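Can a machine do kitchen cleanup yet?

rustybracket
Wednesday, May 29, 2019
My sister-in-law swears we'll all have dish robots by the time her kids are in college. I run a small shop and can't get an arm to pick castings out of a bin without babysitting it. Is anyone here close on house chores?

tmoreno_68
Depends on the chore. Floors, yes. Dishes, no. Wet glass kills most of the cameras I've tried.

Elvia Camacho
Disagree on dishes. We had plates going into a rack at Maltidel in March. 100 tries, 10 drops. Slow, but it ran.

rustybracket
Same plates every time?

Elvia Camacho
Same plates, yes. Same rack.

tmoreno_68
Then it's a shop cell with plates in it. My kitchen has 2 plates that match.

hengelbrecht
I think you're both arguing about the arm when the trouble is the last inch. Dark objects are worst for me. I'm doing the close-in work in simulation before I spend money on parts. View from the gripper, from my current run:
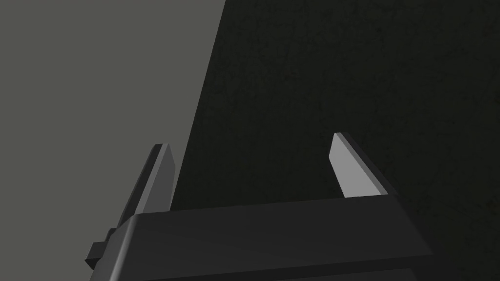

Fingers open, dark surface ahead, plain gray to the left.

tmoreno_68
Sim is fine until something is greasy. What are you using for friction?

hengelbrecht
One fixed value for now. I know.

Elvia Camacho
Randomize it. Took me a weekend to set up and it was worth more than the new fingers we bought.

rustybracket
So no on the dishes, then. Would any of this help with castings? Mine are nearly black and oily.

hengelbrecht
Maybe. Post the bin size and part weight and I'll try one.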